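Why Wood Has Stripes
A page for curious kids, from the Gellgate Young Makers pages
May 2024

Go and find something made of wood. A table, a chopping board, a ruler, a door, anything. Now put your nose right up close to it. See the lines? Those lines are called grain, and I have been a bit obsessed with them ever since I was small enough to hide under the kitchen table and look at it from underneath.

So where do the lines come from?

A tree gets fatter every year. It grows a new layer of wood just under its bark, all the way around, like pulling on one more sweater. In spring, when there's usually lots of water and the tree is in a hurry, it makes light, quick-growing wood. Later in the summer it slows down and makes wood that is tighter and often darker. Then in winter, in places where it gets cold, it takes a rest. If you visit a tree in February it is mostly just standing there waiting, like me before breakfast.

One light part plus one dark part makes one year. If you look at the end of a log you see those years as circles, and they're called growth rings. There's an old stump on the path behind Brirmont and a sign next to it says it had 235 rings when it was cut. That tree was already growing before there were any trains! I sat on it and ate a sandwich and felt very young.

But my table doesn't have circles!

Nope, and here's the fun bit. A board is usually cut along the tree, from the bottom toward the top. So the saw slices through all those sweaters the long way, and the circles turn into stripes.

Try it with an onion (ask a grown-up to do the cutting). Cut one across the middle and you get rings. Cut another from top to root and you get long curvy lines. Same onion, same layers, different stripes.

Sometimes the stripes go wobbly. A tree isn't a perfect pole — it bends toward the light, it leans, it grows around things. When the saw goes through a wobbly part, you get swirls.

What's that dark spot?

That's a knot, and a knot is where a branch used to be. The bottom of a branch starts deep inside the trunk, and as the trunk gets fatter it wraps around it. Cut through there and you find a little round piece of branch looking back at you. When I was a kid I thought knots were eyes. I still say hello to the one on my bathroom door.

Boards made of boards 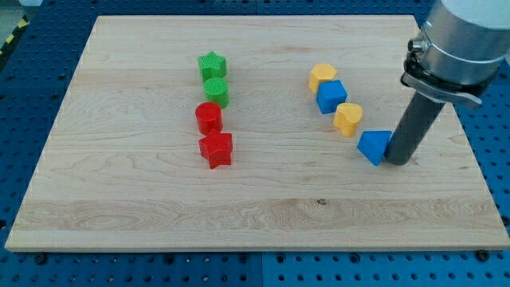 Maple is my favorite wood for spotting all this, because it's so pale that you have to slow down and really look. The lines can be as thin as pencil marks. Plenty of wide boards are really narrower planks glued side by side, and you can find the place where they meet if you're patient. Look low down on this one for a thin straight line going across, and then hunt for a small dark knot just to the right of the middle. The green star is easy, the knot takes a bit longer! There are swirly patches in the lower half too, and up near the top the grain runs in long straight streaks.

Now you try

Get some paper and a crayon with the wrapper peeled off. Lay the paper on a piece of rough, bare wood and rub gently with the side of the crayon. The bumps come up dark and the dips stay pale. Old fence boards work really well. Shiny tables don't, they're too smooth, and you'll just get a big patch of crayon. Do 2 rubbings from different pieces of wood and hang them next to each other. Mine are on the fridge, and one of them looks a lot like a map of a river.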